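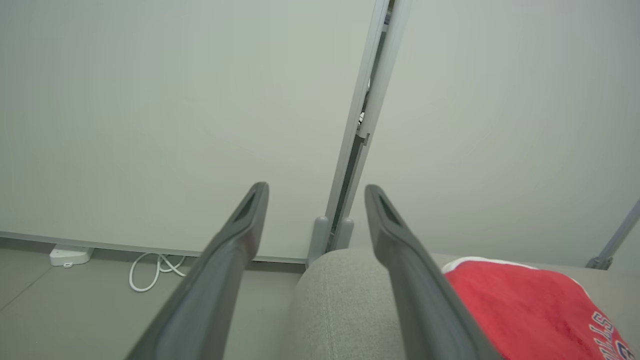 How to fold printed T-shirts and football tops without a folding board

Filed under: Laundry, Small Rooms, Things I Was Once Too Proud To Look Up

There are two kinds of household. In one, the T-shirts stand in the drawer in a neat row like library books. In the other, somebody is late for training on Saturday and the whole drawer is on the floor. I lived in the second kind for most of my adult life and can report that the commute is shorter than you'd think.

This page covers the fold I use for T-shirts and sports tops with big printed lettering on the chest. Plain shirts will put up with almost anything. Lettering won't. It creases, it sticks to itself in a warm cupboard, and once a crease has settled through the middle of a letter you'll be looking at it for as long as you own the shirt.

What you need

A clean shirt, fully dry.
A flat surface at least as wide as the shirt is with its sleeves out.
A drawer, shelf or box to put it in afterwards.

You don't need a folding board. My brother-in-law Tadeusz bought one and it now lives behind the wardrobe with the exercise bike's instruction manual.

Choosing the surface

A bed is too soft and too low. By the sixth shirt your back will be making remarks. A kitchen table is a good height but slippery, and there's always jam. The best thing I've found is a firm upholstered seat, such as an ottoman or a bench with a proper cushion. Felt-like fabric grips cotton just enough that the sleeve you've placed stays placed while you go and deal with the other one.

Pale grey is a kind colour for the job. You can see the edge of a red shirt on it straight away, and any stray fluff too, although I'd sooner not. If your seat has a stitched seam running down it, use the seam as your centre line. Lay the middle of the collar on it and you've saved yourself all the squinting. Just smooth the cloth from the middle outwards so the seam doesn't leave its mark on the print.

Brush the seat down first if you have a cat. If you think you don't need to, brush it twice.

The fold

1. Lay the shirt face down. The lettering goes against the seat and the back of the shirt faces you. Pull the hem straight and run both hands from the collar to the bottom, once, firmly. Most of the ironing you will ever avoid is avoided at this point.

2. Find the edges of the print. You can usually feel them through the cloth. The folds you're about to make should fall outside the lettering on both sides. On a child's shirt with a very wide team name this may be impossible, in which case let the fold land in the gap between two letters and move on with your life.

3. Bring the right side in. Fold it towards the centre so the side of the shirt runs straight down from the collar. Then fold the sleeve back on itself so it lies flat inside the strip you've made. Long sleeves go back on themselves and then down.

4. Do the same on the left. You should have a long rectangle of even width. If it looks more like a coffin, the shoulders are wider than the hem, so open it up and take a bit more in at the top.

5. Fold the collar end down to just past halfway, if the print allows it, and bring the hem up to meet it. If the print is a big square thing that takes up the entire chest, do one loose fold at the waist instead and leave it at that. You lose some space in the drawer and keep your letters.

6. Turn it over. The lettering, or enough of it to go on, should be facing you. Pat it. This does nothing, but I've never been able to stop.

Shirts with trim

A thin contrasting border at the neck or the cuff is a gift, as it gives you a line to fold against. White on red is the easiest of all. Keep the trim running along the outside edge of the finished parcel and you can tell at a glance whether you've gone crooked. It also means you can pick the right shirt out of a stack by its edge, without the archaeology.

White trim on a red shirt does bring up the matter of washing. Cold, inside out, and away from anything you love. My neighbour Grażyna Kołodziej washes hers with the tea towels, and her tea towels are now a colour she describes as salmon.

Putting them away

Upright is better than stacked. Stand the parcels on their folded edge, lettering to the front, and pack them so they hold each other up without being wedged. A shirt you have to yank out will take its two neighbours with it.

I use a shallow box called a Clillovholm, which came with a lid I have never found a reason for. Mine holds 20 shirts if they're adult ones and a few more if they're small. An old shoebox does nearly as well — turn it long side on.

If you only have a shelf, stack no higher than 4. Put a sheet of plain paper between any two printed shirts, more so if the cupboard shares a wall with the boiler. I skipped the paper one February and peeled half a K off one shirt with the front of another.

When it goes wrong

The parcel flops open. Your last fold was too shallow. Take the hem up further.

There's already a crease through the letters. Turn the shirt inside out, lay a thin cloth over the back of the print, and press with a cool iron for a few seconds at a time. Never put the iron on the print itself. I know you were about to.

The shirt is slippery polyester and won't hold any fold at all. Roll it from the hem up after step 4, with the print on the outside. It'll look like a sausage, but it will be an uncreased sausage.

Someone else in the house refuses to do it this way. I have no step for this. Jolanta and I have been married a long time, and she still folds in quarters, straight through the numbers. We have separate drawers.

How long it takes

The first one will take you as long as making a cup of tea. After a basketful you'll be doing them while listening to something, and after a month you'll find yourself refolding displays in shops, which the staff don't enjoy as much as you'd hope.

Next on this page, when I get round to it: shorts with drawstrings, and goalkeeper gloves, which as far as I can tell can't be stored anywhere near anything.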